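The Long Way Around to Bedtime

By Dalia Urbonaitė

My son Kristaps has been afraid of the dark since August, when the streetlight outside his window in Prusedden burned out and the town took its sweet time replacing it. He's in first grade, and until then he had been the kind of child who fell asleep in the middle of a sentence, often his own. Then one night he came padding down the hall with his pillow under his arm and told me his room had gotten bigger.

I loved that, I have to admit, even at that hour. Bigger! I went in with him and stood there and, well, it did feel bigger. You lose the walls when there's no light, and I suppose if you're small to begin with you lose quite a lot of room in every direction.

We tried the usual things. We tried a night-light shaped like a moon, which made a shadow behind the door that was worse than the dark. We tried leaving the hall lamp on, and I lay awake thinking about the electric bill like my own mother. My neighbor Piret, who raised two boys and still has both of them over for soup, told me to stop fixing the room and start fixing the hour before it.

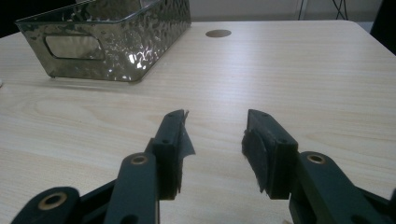

So we began what Kristaps calls "the table." After supper, once the dishes are done and everybody has stopped asking where their socks are, he and I sit down and make up a story together, one line from him and one line from me, and I write it all in a notebook. I like a pale tabletop for this, with the grain running side to side in soft beige and cream, and here and there a swirl where a finger can wander while its owner decides what the bear says next. He traces the lines and calls them roads. A good many of our characters have set off down those roads, and a few have even come home.

The first story was 11 lines long and everyone in it was eaten. I wrote it down faithfully. The next night somebody survived, and by the second week there was a baker named Kao who was scared of his own oven and had to be talked into lighting it every morning. I kept my mouth shut and my pencil moving. Kristaps gave Kao a whistle to blow when he got frightened, and then asked me, very casually, if we had a whistle. (We did not. We do now. I am sorry, Piret, those walls are thin.)

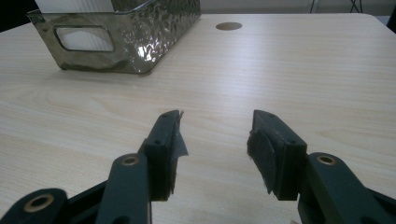
A see-through bin at one side of the table, with plenty of bare wood left over.

I'd like to tell you that he sleeps straight through, but some nights I still hear the feet in the hall. He doesn't always bring the pillow anymore. Sometimes he only wants to add a line he forgot, and I've learned to keep the notebook by my bed for that, along with a pencil that isn't chewed. Last week it was "and then Kao had toast," delivered in a whisper, after which he turned around and walked himself back to his room.

The streetlight is fixed now, by the way. He asked me to close the curtain.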